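Notebook, Friday, May
3 min read

Newspaper notices for the Panyasiri novel, second box. Dineo Adams did the first box and left me her slips, so I kept her column headings.

The box holds 298 cuttings, of which 195 are publisher's notices. The rest are reviews, two obituaries and a lot of shipping news that was on the back of something else. I read 60 before lunch and 31 after. The afternoon ones are slower as the paper is thin and the type shows through.

Points to carry forward:

The title changes. Early notices have "The Deser Road" and later ones "The Road to Deser". One weekly runs both in the same column, two inches apart. I am entering each as printed and putting the standard title in the last field.

"In the press" turns up for nine weeks before "this day is published". Dineo had six weeks. Her count starts from the evening paper, which picked it up late. Not an error, but the note on her slip 14 needs a line added.

Price is given as bound in the Namura papers and in boards everywhere else. Do not merge these.

Three notices name Flarnness as a bookseller and one names it as a town. It is a town. The bookseller was in it. Corrected on the slips, still to be corrected in the spreadsheet.

No author's name in any notice before the second edition. I had expected at least "by the author of" and have not found it yet.

Left to do: the torn ones in the blue folder, and check the column rule on the large quarter-page notice against the one in the first box. They look like the same setting of type with the date changed. 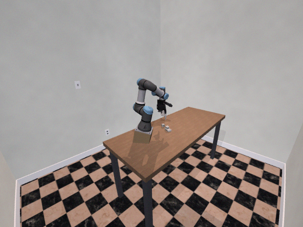
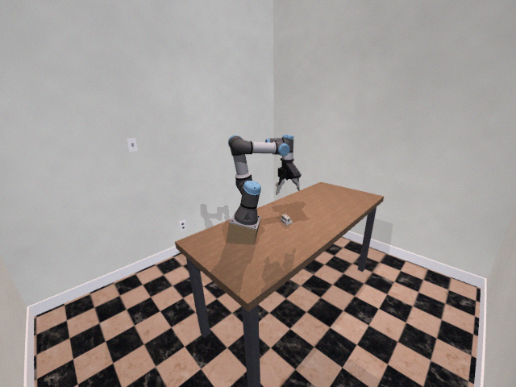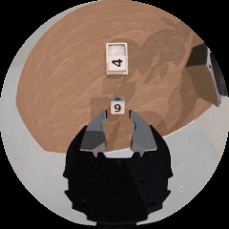
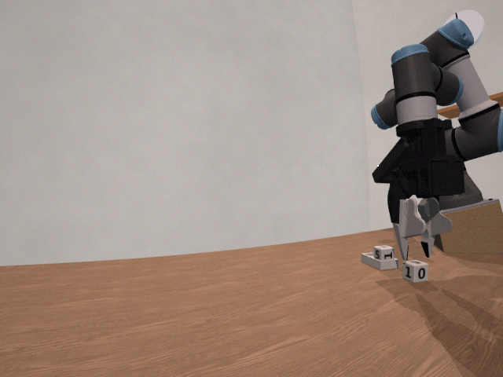 Simulated views, wooden table in each.

Comments

D. Adams: Slip 14 is my mistake, I never saw the morning paper. Please amend it.

mtw: Is the quarter-page one the notice with the misspelled "publihsed"? If so it is in the first box twice.

D. Adams: Yes, that one. Second copy is behind the index cards.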